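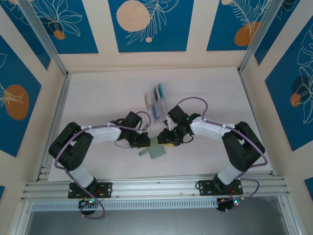 Sorting the craft drawer took me most of a morning, and I am writing down how I did it so I can do it the same way next time. The drawer had become the place for anything small - beads, buttons, press studs, the odd hook, bits of felt. My rule now is that small things live in clear packs and the packs stand up. Lying flat, they slide over each other and you only ever see the top one. Upright in a narrow group, like the little cluster of clear packs on the white board, the cream, the grey and the teal all show at once and you can pull one out without disturbing the others. A flat pale green piece of plastic, like the one being held or nudged just in front of them, is the sort of shape I like for a divider.

I started by tipping the lot onto an old tray. Anything rusty went straight in the bin. Anything that belonged to a half-finished project went in a separate bowl, and I gave myself until the end of the month to either finish it or let it go. (The cushion cover from April is still in there.)

The bags I use are Sowa ones, the smallest size, which come 80 to a box. They are a bit stiff when new but that helps them stand. I had tried the Mostura ones before and the seals wore out. I filled 18 and stopped there, as that is what fits across the drawer front to back with enough slack to get my fingers in.

Colours go light to dark. I did try sorting by type, with all the buttons together and then all the beads, but I never go looking for "a button". I go looking for something grey to match a cardigan. Dorota Grabowska at our sewing afternoon sorts hers by size and swears by it, so suit yourself.

I don't fill a bag more than halfway. A full one goes round like a sausage and topples its neighbours. If there is too much of one colour it gets two bags, one behind the other.

Labels I have skipped for now. The bags are clear and I know what I own. The only exception is the press studs, where the sizes look alike, so those have a slip of paper inside with the millimetres in pencil.

Next is the ribbon tin. I will need to iron most of it first.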